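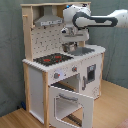
白色面板配原木边框的玩具厨房，上方有抽油烟机造型

两岁孩子的玩具厨房，白色面板发黄和有蜡笔印，应该怎么清洁？

Corina Filip 发表于九月

大家好。我的中文还在学习，如果有写得不清楚的地方，请原谅。

我从邻居那里接手了一个二手的木制玩具厨房，白色的板，边上和柱子是没有上漆的木头。样子和上面的图很接近。孩子两岁，很喜欢，每天都要玩。可是我有三个困难：

第一，白色的面板有一些地方变黄了，靠近窗户的那一面比较明显。第二，前主人的孩子用蜡笔画了很多线，我用湿布擦，颜色反而散开了。第三，没有上漆的木头边摸起来有一点毛，我担心孩子的手会扎刺。

我家里有白醋、小苏打和一瓶 Prilter 清洁剂，但是瓶子上只写了可以用于瓷砖。我不敢直接用。孩子有时候会舔玩具，所以我希望用的东西是安全的。我还想问，原木的部分要不要上油？上油以后要等多久才可以给孩子玩？

谢谢每一位愿意回答的人。

Saranya Chacko

你好 Corina。我家有两个孩子，这样的厨房我已经清理过两次，可以把我的做法告诉你。我的中文也不是母语，我尽量写得仔细。

先说蜡笔。蜡笔里面有蜡，水是擦不掉的，所以你用湿布会越擦越花。请用一块软布，蘸一点点食用油，在蜡笔印上轻轻打圈，等蜡变软以后用干布擦走，然后再用温水加一滴洗碗液把油擦干净。要注意，油不要碰到没有上漆的木头，不然会留下深色的印子。如果还剩下一点颜色，可以把小苏打和水调成糊，用手指轻轻抹，不要用力，因为白漆会被磨得不亮。请先在背面试一小块。

再说发黄。这个我要老实告诉你，如果是太阳晒的，擦是没有用的，那是漆自己变了颜色。如果是厨房油烟或者手上的脏，用洗碗液可以擦掉。你可以先擦一个角落，看布上有没有黄色。布是干净的，就不必再费力气。我家的那个，最后是用水性的儿童家具漆重新刷了一遍，刷之前用细砂纸磨过，刷了两层。

木头的毛刺，用 240 号的砂纸，顺着木纹的方向磨，磨完用微湿的布把粉擦去，等它干。柜门的边和把手附近要多磨一会儿。

Prilter 那瓶请不要用。写着瓷砖的清洁剂，有的是酸性比较强的，对漆和木头都不好。

Hakim Krishnan

直接用魔术海绵就可以了，什么都能擦掉，不用这么麻烦。发黄就贴一张白色的贴纸。

Grímur Oddsson

我想对上面的回答补充几点，希望不会太啰嗦。

魔术海绵其实是很细的研磨材料，用一次两次问题不大，但是在亮面的漆上面会留下一块不反光的地方，侧着光看很清楚。而且擦下来的碎屑要收拾干净，小孩子会捡来放进嘴里。

关于上油，Corina 问的这个还没有人回答。没有上漆的木头可以上油，也可以不上。上了油以后不容易吸脏，水滴上去也比较好擦。我以前在 Satcombe 的一家小木工店帮过忙，店里给儿童用品上的是亚麻籽油，买的时候要看清楚标签，一定要写明没有添加金属催干剂，可以接触食品的那一种。用布抹薄薄的一层，等十几分钟，把多余的全部擦掉，表面不能有黏的感觉。然后放在通风的地方。我们店里的规矩是放 14 天再交给客人，你在家里也最好等这么久，天气潮湿就再多等几天。

还有一件重要的事情：擦过亚麻籽油的布不要揉成一团丢进垃圾桶，它会自己发热，有可能着火。请把布摊开，在室外晾到完全干硬，或者泡在水里再丢。

最后，二手的厨房请检查一下螺丝和挂钩。我女儿的那个，柜门的螺丝松了我没有发现，掉出来一颗，幸好是我先踩到。还要问一问前主人，有没有自己重新刷过漆。如果刷过而不知道是什么漆，请不要用砂纸干磨。

Corina Filip

谢谢 Saranya 和 Grímur，写得很详细，我都抄下来了。我今天下午先用食用油试了背面，蜡笔真的变软了，擦掉了大部分。黄的地方，布擦过以后还是白的，所以我想是太阳晒的，就先这样留着。

邻居说她没有刷过漆。砂纸我明天去买，上油的事情等我们外出的时候再做，这样孩子不会一直在旁边等。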